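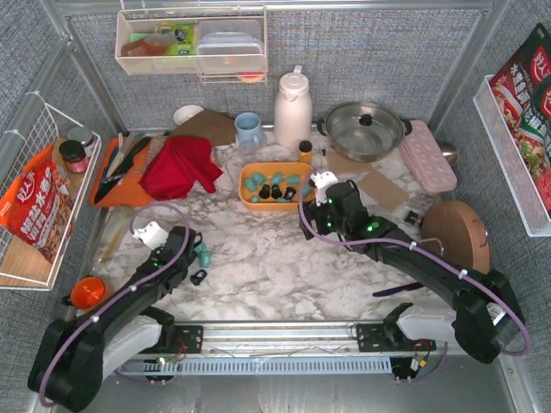 An orange-yellow tray keeps the small pieces together, with the pot, the jug and the egg tray further back on the counter.

Trending
You are at: Home » HOME & KITCHEN » The Tray on the Counter
23/01/2018 HOME & KITCHEN, FEATURES

My grandmother kept a tray beside her stove for as long as I knew her, a battered thing with a picture of a lake on it that had mostly worn away. Everything small lived on that tray: the salt, the matches, the rubber bands, a cork or two, the button she was going to sew back on as soon as she found the thread. When you wanted to roll out pastry you picked up the whole lot and carried it to the table, and when you were finished you carried it back. I don't think it ever occurred to her that this was a system.

I have been thinking about her tray a good deal this summer, mostly while wiping my own counter. We moved into the house on Bermúdez Street in August and the kitchen came with a long stretch of marble-patterned benchtop, white with grey running through it, which I fell in love with at the inspection and have been covering up with belongings ever since. It is a lovely colour for a kitchen, and it shows every crumb.

The counter at the top of this page has the same sort of pattern, and I like the way the eye goes straight to that orange-yellow tray. It's plastic, nothing fancy, and there is a little crowd of teal cylinders in it with three black ones standing up among them. A few more have been left on the marble beside it, two teal and one black, and I feel very fond of those three. Every kitchen has its strays. You can own the best tray in the country and there will still be something sitting just next to it.

A tray with a rim is what you want, even a shallow one, because small round things roll. Choose a colour that stands out from the bench, too. I used a white one for most of the spring and kept setting the toast down on it. My present tray is a yellow one from Plultusex, the discount place near the station, and it cost me 4 dollars. I bought it along with a packet of hooks that I still haven't put up.

The bigger things are a different matter - they don't get lost, they just spread. I push mine to the back wall, in a line, and try to leave the front of the bench for working. A steel pot with a glass lid can live out quite happily if you use it most nights, and mine does. So can a tall jug, and the mug you always reach for, and one small bowl (only one, or they breed). I know people who put everything behind cupboard doors and I admire them very much, but I make soup 4 nights a week in the cold months and I'm not going to bend down for the pot every time.

Egg trays deserve a kind word as well. A pink plastic one with rows of round cups is a cheerful thing to have in a corner, and once the eggs are eaten it will hold garlic cloves, cherry tomatoes, seedlings or the little icing nozzles that otherwise end up in the cutlery drawer.

Then there is cardboard. I always have a few squares of it about the kitchen, cut from delivery boxes, and my family has given up asking. A piece will go under a dripping bottle, or under a pot that has come off the heat with a proper mat beneath it as well, and when it gets grubby it goes out with the recycling. I keep mine leaning up at the back, where they take up hardly any room.

If you'd like to try any of this, give it one evening. Put the kettle on, take everything off the bench, wipe it down properly, and bring things back slowly, starting with the tray. Mine took me 60 minutes, including a long stop to read the back of an old recipe card, and I found 23 cents and the lid to the pepper.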